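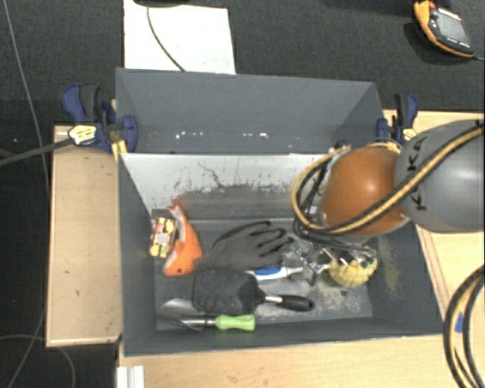 Saskia Pomare remembers asking for one shelf. A single shelf by the door, she told the Arelby tool library last April, where people could leave the odds and ends that don't belong to any set, and where she could find a trowel without signing out a whole gardening kit.

She got a good deal more than that. Arelby is delighted to announce the opening of the Mixed Bins, a new section of the library where household and garden items are kept together and lent together, with no kits, no deposits and very little paperwork. The section opens to all cardholders on Nov 17, 2020, at the library's main room on Lellberg Street, and a smaller version will follow at the Rewi branch.

The idea is simple. For years the library has lent its things in sets: the painting set, the planting set, the rainy-day set for families with small children. Sets work beautifully when you know exactly what job you have in front of you. They work less well on a free afternoon when you want to brush off the back steps, move two plants and keep a four-year-old busy while you do it. The Mixed Bins are for that kind of afternoon. A garden trowel can share a bin with a work glove, a brush and a bright toy fish, and borrowers are welcome to take one thing or several.

"I like not knowing what's in there," said Pomare, who now helps sort the returns. "I came in for a trowel and went home with a trowel and a brush, and I used the brush more. My daughter heads straight for the toys, so we've both got a reason to go."

Everything in the Mixed Bins has been given by people in the neighborhood. The library put out its first call for single items in April and has since taken in 1,553 of them, from hand tools and scrubbing brushes to card games, bath toys and gloves that lost their partners long ago (single gloves are very welcome, and left-handed gardeners have been especially pleased!). Items don't need to look new. A worn handle or a faded box is fine as long as the thing still does its job and is safe to hand to a neighbor.

The bins themselves are secondhand too. Most came from Sirkik, a packing firm that closed its Lellberg warehouse and offered its old storage bins to anyone who would carry them away. They have their share of scratches and scuffs, and the library decided early on to leave them as they are. They're sturdy, they wipe clean, and they're low enough that a child can see what's inside.

How borrowing works

Cardholders may take up to eight items at a time and keep them for three weeks. Write the name of each item on the paper slip at the desk, along with your card number. Loans can be renewed two times by phone or in person.

Please bring garden tools back with the soil knocked off. Brushes should be rinsed and dry. Toys and games are checked at the desk when they come in, and boxed games are set aside if pieces are missing until someone turns up with a match, which happens more often than you'd think.

Returns from the Mixed Bins can go back into any bin with room in it. There is no right place for anything, and the contents shift from one visit to the next.

Giving items

The library is still glad to have more. Trowels, hand forks, scrubbing brushes, work gloves in all sizes and small sturdy toys are the most asked for. Power tools, knives and anything with a cord should go to the main desk, where they are tested and added to the regular collection. Clothing can't be accepted apart from gloves and aprons.

Library cards are free to anyone living in Lellberg or Rewi, and can be made at the desk while you wait. Bring something with your name and address on it. Questions about the Mixed Bins, or about a larger donation, may be left at the Lellberg Street desk during opening hours.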